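Condora Two-Arm Station: User Manual
Section 6. Teaching a task by remote control

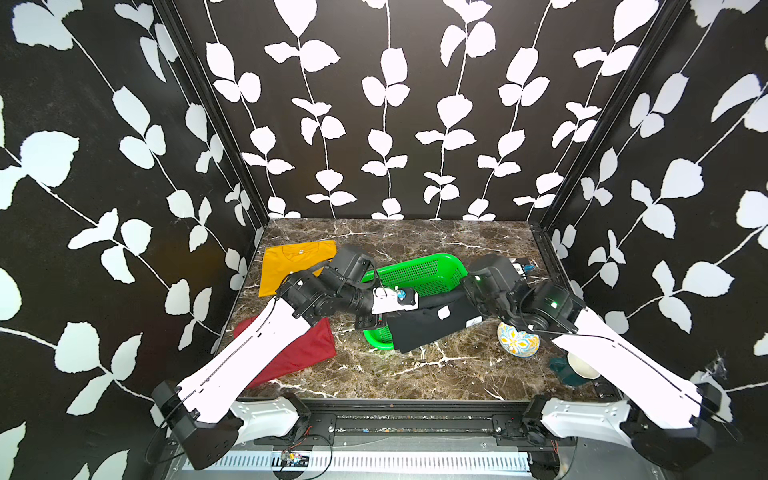
Figure 6-1. Both arms at work with a black garment and the green basket.

6.1 Before you start

This section explains how to record demonstrations with the two hand controllers. It is written for the operator, the person who moves the arms. Please read Section 5 (Starting and homing) first, because the arms must be homed before any recording.

The training task used in this section is called "garment and basket". The same steps are valid for other tasks with soft objects. Only the task name and the objects on the table will change.

You need:
- the station, switched on and homed
- the two hand controllers, charged
- the Lirnen recording program, open on the station computer
- the objects for the task

CAUTION: Keep your hands and your head out of the enclosure when the motors are on. The arms follow the controllers immediately. If a controller falls from the desk, the arm will also make a quick movement.

6.2 Preparing the table

1. Press MOTORS OFF and wait until both arms have come down to rest.
2. Check that the bolts of both arm bases are tight on the front rail.
3. Check the cables on the outside of the upper links. They must have enough play for the elbow to fold completely.
4. Put the basket in the centre of the table, where both grippers can reach it. It does not need to stand perfectly straight. A small tilt is welcome, so that the robot learns more than one position.
5. Put the garment on or near the basket.
6. Place the other objects around the work area. In Figure 6-1 these include a folded yellow T-shirt, a dark red cloth, a ceramic bowl lying on its side, a teal mug and a small white bowl.
7. Leave the patterned panels in their place on the three sides of the enclosure. If one must be taken out for cleaning, put it back before you record again.

NOTE: Do not put liquid in cups or bowls. The metal plate below the front rail has ventilation slots, and there is a circuit board in this area.

6.3 Connecting the controllers

1. Sit in front of the station, so that your left hand is on the same side as the left arm.
2. Take both controllers and hold them still.
3. Press MOTORS ON.
4. Squeeze both triggers one time. The grippers close and open again.
5. Move each hand slowly by a few centimetres and look if the correct arm follows. If the arms are exchanged, press MOTORS OFF and choose Swap in the Lirnen menu.

6.4 Recording a demonstration

1. Choose the task name from the list. Do not type a new name if the task already exists.
2. Press RECORD. You will hear one short tone.
3. Bring the left gripper to the rim of the basket, pointing down. Keep it above the rim until the right gripper has the garment.
4. Bring the right gripper down on the fabric. Press a little, so that the fingers enter a fold, and then squeeze the trigger.
5. Close the left gripper on the rim to hold the basket.
6. Lift the garment slowly with the right arm and lower it into the basket. If a sleeve stays outside, pick it up and put it in also.
7. Open both grippers and move the arms away from the basket.
8. Press STOP. Choose Keep or Discard.

The longest recording that the program accepts is 147 seconds. After this time it stops by itself and the demonstration is marked as incomplete.

CAUTION: Do not pull strongly when the fabric is caught in the basket mesh. Open the gripper, go back, and take the fabric from another place.

NOTE: A small mistake which you correct is useful, please keep it. Discard the demonstration if an arm hits the table or if you put a hand inside the enclosure.

6.5 Between demonstrations

1. Press MOTORS OFF.
2. Change the position of the garment and of at least 2 other objects.
3. After each group of 11 demonstrations, home the arms again and let your hands rest.

For a new task we recommend 400 kept demonstrations before the first training. They can be made by several operators. Each operator should log in with his or her own name.

6.6 If something goes wrong

The arm stops and the trigger has no effect: the motor load was too high. Press MOTORS OFF, free the garment by hand and repeat 6.3.

The two arms touch each other at the elbow: move both hands apart slowly. Do not press MOTORS OFF while the arms are crossed, or they may fall on each other.

The gripper loses the fabric many times: clean the fingers with a dry cloth and see Section 9 for changing the pads.

Questions about this section can be sent to Assunta Ferri, operator training, Maltivdale office.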